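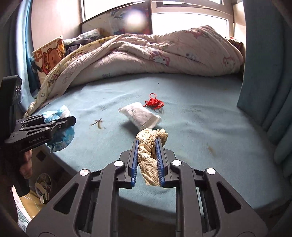

A reply to our last notice asked whether picking wrappers and used tissues off a bed is really part of the job, or whether guests are expected to do that before they leave. It is part of the job. Guests are asked to put their trash in the bin, and many do, but the bed is where people unpack snacks and open packages, and a good deal of it stays there.

Jobs > Housekeeping > Grustanville > Room turnover staff

Room turnover staff, Clostside Apartments

Clostside rents furnished apartments by the night and by the week at two addresses in Grustanville, the main building on Pirdale Road and the smaller Ayala building behind it. There are 41 apartments in all. Last year we did 2,144 turnovers between guests. We are hiring two full-time and three part-time people to start in May.

What the work is

You work in pairs. Each pair gets a list in the morning and a cart. Most apartments have one bedroom, a kitchen corner and a bathroom.

The bedroom is done first. Before any bedding comes off, everything lying on top of it is picked up piece by piece: paper, packets, plastic packaging, tissues. Please do not gather the sheet up with the trash inside and shake it out over a bag. We have lost chargers, earrings and one hearing aid that way. Small packets go in the trash even if they look unopened. Paper with writing on it goes in the tray on the cart and is kept at the desk until the guest has been asked.

Once the bed is clear, check under it and behind the headboard, strip it, and bag the linen for the laundry room. Then the bed is made, the floor is done, and you move on to the kitchen corner. The bathroom is last.

Gloves are supplied in four sizes. Wear them for all trash, and change them before you touch clean sheets.

Hours and pay

Full-time shifts run from 8 a.m. to 4 p.m., five days a week, with a paid half-hour for lunch. Part-time shifts start at 10 a.m. and end when the list is finished, usually by 3. Weekend work is shared out evenly — everyone does some.

Full-time pay is $1,029 a week before taxes. Part-time staff are paid the same hourly rate, with a minimum of four hours for any shift you are called in for. Training takes three days and is paid.

What we ask for

Experience is useful but not required. You should be able to bend, kneel and lift a full linen bag, and climb two flights of stairs when the Ayala elevator is out. You need enough English to read the list and write a short note to the desk. We have no dress code apart from closed shoes.

How to apply

Pick up a form at the front desk on Pirdale Road between 9 a.m. and noon, or leave your name and phone number there and we will call you. Bring two references if you have them. Applications close at the end of April. Everyone who applies will get an answer, and interviews include a short walk through one apartment that has not been cleaned yet.

Recent listings
Laundry room attendant, Pirdale Road, evenings
Front desk, nights, Clostside Apartments
Groundskeeper, seasonal, Grustanville
Kitchen helper, part-time, Grustanville
Linen delivery driver, mornings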